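Dovance workshop newsletter
Bench notes
January 2, 2024

Two finger sets, one wrist camera and a table of clutter

The arm bench has been busy with the question we put off all last year, namely which fingers to buy for the new cells at Feslow. We have been running the Landar fingers, which have a ribbed face, against the plain pads that came with the Thoroddsen gripper. The arm, the controller and the table stayed the same for both.

We stopped using test blocks for this. Blocks are easy to hold and every finger set we own does well on them. The items now come from desks and the kitchen: pens, a ruler, a bread roll in a glass dish, a bottle of Nescafé on its side, a couple of small plastic things in pink and blue. The order of picks is drawn from a list before each run, and the operator does not get to change it.

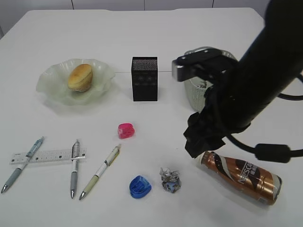 Each finger set gets 63 picks per round. A pick counts if the item is lifted, held while the arm moves across the table, and put down inside the marked distance. Dropped items are scored as a miss even when they land in the right place. We argued over that one and may argue again.

Results so far, with one full round done for each set. The bottle is the hardest item for both. It is round, it is shiny, and if the fingers close off centre it rolls away from them. The Landar fingers did better on it. The roll went the other way: the ribbed face marked the crust, and the plain pads did not. The ruler is a poor item for either set because it lies so flat, and we are leaving it in for that reason.

Pens sit somewhere in the middle. Both sets can lift a pen, but the approach angle matters a good deal more than the finger. With the gripper square to the barrel the pick is easy. At a slant, the pen turns as the fingers close and comes up crooked. Most of the work on pens has therefore been done with the wrist camera, lining up before the arm goes in.
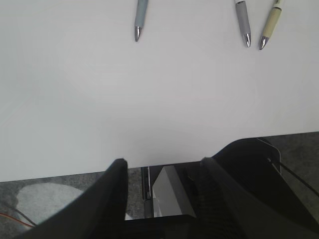

Wrist camera view, fingers open, pens at the top edge of the frame.

The wrist camera has a good view of the fingertips and a poor one of everything else. Once the gripper is low, anything to the side of it is lost. The fixed camera has the opposite trouble, as the arm gets between it and the basket. We tried each camera alone for part of a round and went back to using both. Switching between them on the controller still takes too many key presses, and a change to that menu is on the list.

The controller itself gave one problem. It stopped with fault 1898 during the second round, which the manual lists as a joint limit warning. Lowering the wrist speed cleared it and it has not come back. If you see the same number on your own bench, please write down the pose before you reset.
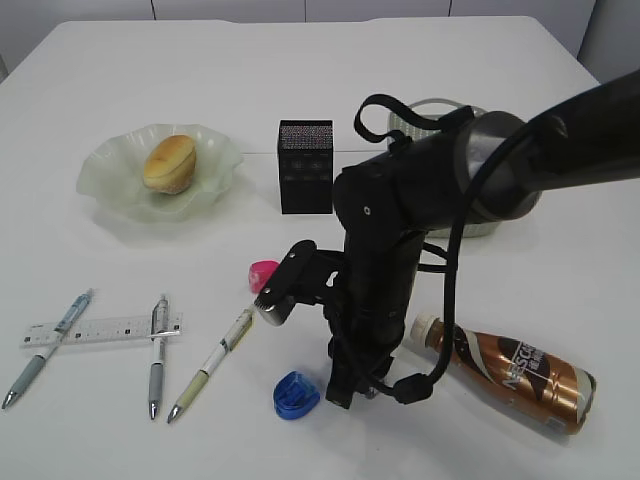
What happens next

We will finish three more rounds with each set, then change the pads on the Thoroddsen gripper for softer ones and repeat the bottle and the pens only. After that comes the wear test, 2000 closes per finger set on the same item, left to run during the day with somebody in the room.

Feslow needs an answer by April so that parts can be ordered. The score sheets are in the shared folder under the bench name, one sheet per round, and the fault log is kept with them. Bench time for other teams is open again in blocks of 14 days once the wear test is finished. Send requests to the workshop address with the arm and gripper you want to use.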